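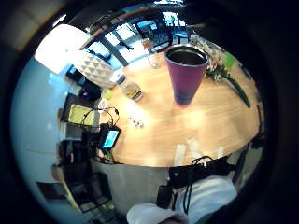
Purple tumbler and white flowers on the round table

From: Lionel Nuttall
To: Nildale Allotments and Gardens list
Date: October 25, 2020
Subject: Re: [Nildale] Leaf mould, is it worth the bother?

Hello all,

Sorry for the slow answer, I've been meaning to write since the question came up and then the gutters needed doing.

> We've got two big sycamores and a lime hanging over the back
> fence and I'm up to my knees every autumn. My neighbour says
> bag them and wait, my sister says burn them, and the council
> bin is full by the first week. Does leaf mould ever come to
> anything? I tried it once and had a sack of slimy leaves a
> year later. Also does anyone want some leaves?
> Samumetti

Yes, it's worth it! I'd give up my compost heap before I gave up the leaf cage (well, nearly). Slimy leaves usually mean no air got in. I did the same with my first lot, tied the bags up tight and shoved them behind the shed, and what came out the next autumn smelt like a pond. Now I stab the bags all over with a garden fork and leave the necks loosely folded, and if the leaves are dry when they go in I tip half a can of water over them.

If you've got the room, though, a cage is much less fuss. Mine is four posts and a roll of chicken wire, up at the cold end of the plot where I can't grow anything but ferns anyway. You fill it to the top in November and by Christmas it's sunk by half, so you can go round again with the barrow.

Sycamore is a bit slow and leathery. Run the mower over it first, with the box on, and you'll save yourself months. Lime rots down beautifully and you can mix the two. I wouldn't put holly or laurel in the same heap, they'll still be sitting there looking at you when everything else has gone. A bit of grass in with them from the mower does no harm at all.

As for how long, I leave mine two winters if I want it for seed sowing and one if it's only going on the beds as a mulch. The year-old stuff is still lumpy but the worms don't mind and it keeps the weeds down round the raspberries. The two-year stuff I rub through an old sieve and mix with sharp sand, half and half, and my lettuces come up in that better than in anything I've bought.

Please don't burn them. We had more than 60 sacks' worth off the Mikholm end last year and it all went, every scrap, mostly on to the new beds by the gate. I can take seven sacks from you this time if you can get them as far as the track, and I think Unnithan's were after some for their rhubarb, so try them too.

One more thing, have a good look through any pile that's been sitting a while before you stick a fork in it. We get hedgehogs along that fence.

I've got spare chicken wire if you want to try a cage, it's a bit rusty but sound. Give me a shout and I'll leave it by the water tank.

All the best,
Lionel
Plot 229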